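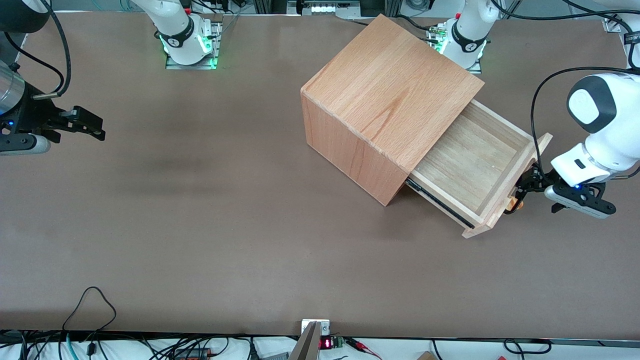 What happens if I draw a card and my hand is already full?

The card goes straight to your discard pile, face up, and any "when drawn" text on it is ignored. Your opponent sees it. The hand limit in Taltedeck is 11 cards in every mode except Ollness draft, where it is set by the host.

Section 4: Building and saving a deck

1. From the main menu, open Collection and choose New Deck.
2. Pick a faction. The colour of the deck box changes to match. You can't switch faction later without clearing the deck.
3. Tap a card to add it. Tap it again to add a second copy.
4. Press and hold a card to read its full text, including keywords.
5. When the counter turns green, choose Save and type a name.

Note: Neutral cards count toward your deck size but not toward your faction minimum.

Note: Cards you have crafted but not yet revealed will not show up in the list. Reveal them in the Workshop first.

Caution: Dismantling a card removes it from every saved deck that uses it. The decks stay in your list but are marked Incomplete and can't be taken into ranked play.

Sharing a deck

1. Open the deck and choose Copy Code.
2. Paste the code into chat or a message.
3. The other player opens Collection, chooses Import and pastes it in.

If the other player is missing cards, those slots are greyed out. The game will offer to craft them if they have enough dust. A full deck of Tijani commons costs 977 dust from scratch.

Codes made before the August update no longer import. Open the old deck, save it again and copy the new code.

Changes to the Priritz keyword

As of 17 September 2019, Priritz triggers once per turn, on the first minion you play. It used to trigger on every minion. Copies of a Priritz card on the board still trigger separately, in the order they were played. A silenced minion does not trigger, and does not use up the trigger for your other copies.

Guide text by Uchenna Ugwu. Rules checked by Ifeanyi Nwachukwu.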